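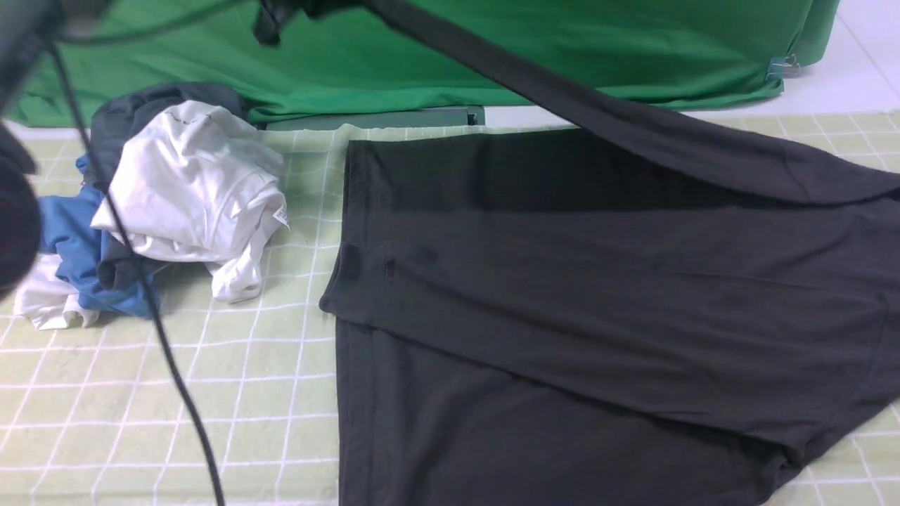

Heft 3 · Seite 100

Was macht eigentlich ein Makler?

Wer ein Haus verkaufen will, fragt oft einen Makler. Der schreibt eine Anzeige, und die klingt fast immer toll. »Gemütliches Häuschen« steht da zum Beispiel. Gemütlich? Das kann auch heißen: ziemlich eng. Und »Haus mit Geschichte« — vielleicht ist einfach das Dach alt.

Gelogen ist das meistens nicht. Aber der Makler bekommt sein Geld erst, wenn jemand kauft. Würdest du da schreiben, dass es im Keller muffelt?

Im Ort Girnis stand ein Haus mit »Seeblick« in der Anzeige. Den See sah man schon, vom Klofenster aus, wenn man auf den Rand stieg. Das Haus hatte über 100 Quadratmeter, hieß es. Mitgezählt war auch ein Teil der Terrasse. Darf man das? Manchmal ja.

Frag also nach: Wer hat gemessen? Was ist neu, und was wurde bloß überstrichen?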